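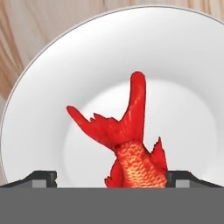 Red fish on a large white plate.

Skosell Kitchen Breakdown Plan

5 min read

Most people who ask us about breakdown insurance for kitchen appliances don't need it. We sell it anyway, to the ones who do, and this page is meant to help you work out which kind you are before you call. If you've come from a store checkout where somebody told you the offer ended when you left the building, take a breath. You can buy this sort of cover from us next week at the same price.

The Skosell Kitchen Breakdown Plan pays for the repair of built-in and freestanding kitchen appliances after the maker's warranty has run out. It costs $236 a year for one household. Van Beek is the broker. Skosell is the insurer, and Polunon handles the claims and sends out the repair people. We get a commission when you buy, and we would get a commission if you bought something worse, so read what follows with that in mind.

What it says it covers

The brochure says "complete peace of mind for the heart of your home." We asked for that line to come off our copy and were told it was part of the design. The policy wording, which is the part that counts, says the following is covered: mechanical and electrical failure of ranges, wall ovens, cooktops, microwaves, dishwashers, refrigerators and range hoods. Parts and labor are both in. So is the service call, as long as Polunon books it. If you phone your own repair person first, you pay that bill, and no amount of arguing has changed it for any customer of ours so far.

The most it will pay on any one claim is $1,147. That's decent for a dishwasher pump or an oven control board. It is thin for a sealed-system repair on a big refrigerator, and it won't come close to replacing a high-end range. When the repair would cost more than the limit, Skosell can choose to pay you the limit or the current value of the appliance, whichever is lower. Current value means what an old one is worth, and an old one isn't worth much. Please read section four of the wording on this before you decide the plan is a bargain.

You can make 2 claims in a policy year. A third breakdown is yours to pay for.

What it leaves out

Dents, scratches, cracked glass and anything else that is only about looks. Knobs, handles, shelves, racks, light bulbs and filters. Food that spoils when the refrigerator quits. Damage from pests. Damage from cleaning products, which is a wide phrase and one we don't like. Anything under recall. Appliances used for a business, and that includes a home bakery or catering out of your own kitchen, even a small one.

Then there is "pre-existing fault." If the thing was already going wrong when you bought the plan, the claim will be turned down. Fair enough in principle. In practice the repair person writes a note saying the wear looks older than the policy, and you are left trying to prove that your oven was fine in December. Take a short video of each appliance running on the day you sign up, and keep your receipts. Arif Mondal in our claims office has gotten two refusals reversed with nothing more than a video from a customer's phone.

Damage caused by a power surge is excluded in the basic plan. Your homeowners policy may pick that up, less your deductible. Check there first before you pay anyone extra for it. 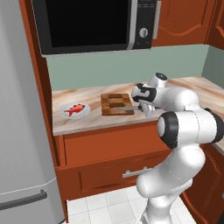
Built-in appliances

Built-in units are where the plan makes the most sense, and where it has the most strings. Getting one out of the cabinetry takes time, and time is what repair bills are made of. Skosell pays for removal and refitting if the unit was put in according to the maker's instructions. It does not pay for carpentry, tile, paint or a new trim kit. If your old microwave can't be fixed and the new model is a different width, the cabinet work is on you.

Ask your installer for something in writing. Jasper Maes, who runs our home desk, tells every caller this and figures a few of them do it.

The waiting period

No claim can be made in the first 30 days. The clock starts when your payment clears, so a bounced card or a late transfer pushes it back. There is no waiting period at renewal unless you let the plan lapse, and then you start over, with every appliance treated as new to the plan and every old fault treated as pre-existing.

The surge add-on

Skosell also offers an extra called Palta. It adds surge damage and spoiled food up to a small limit. We have looked at it a few times and can't find many households it suits. If you own a chest freezer full of venison and your homeowners deductible is high, maybe. Otherwise put the money toward a decent surge protector. Cor Vanhove on our team disagrees and will happily make the case for it over the phone.

Who should skip it

Anyone whose appliances are still under the maker's warranty. You would be paying twice for the same thing. Anyone who rents, unless the lease says the appliances are yours to fix. Anyone whose credit card already adds time to the warranty on things bought with it, and plenty of cards do. Look it up before you pay us.

And anyone with enough in savings to cover one ugly repair bill. Insurance is for losses you can't handle. A dead dishwasher is annoying, and for a lot of families that is all it is.

Who might want it

People who bought a house with a full set of appliances somewhere between five and ten years old, spent everything they had on the down payment, and would have to put a repair on a card. Landlords with one unit, if they live in the same building. Past ten years old, Skosell won't take the appliance on at all, though it will keep covering one that was already on the plan.

Canceling

You have 14 days to cancel for a full refund. After that you get back the unused months less a fee, and nothing if you have made a claim. The plan renews by itself. Skosell sends one notice by email and it tends to land in spam, so put the date somewhere you'll see it. The price can go up at renewal. Ask for Sihan Peng if yours does and you want it checked against other plans.

Price and terms on this page were last checked 14/01/2022. The policy wording wins wherever it differs from what we've written.

Contact Van Beek | © Van Beek, all rights reserved | Back to top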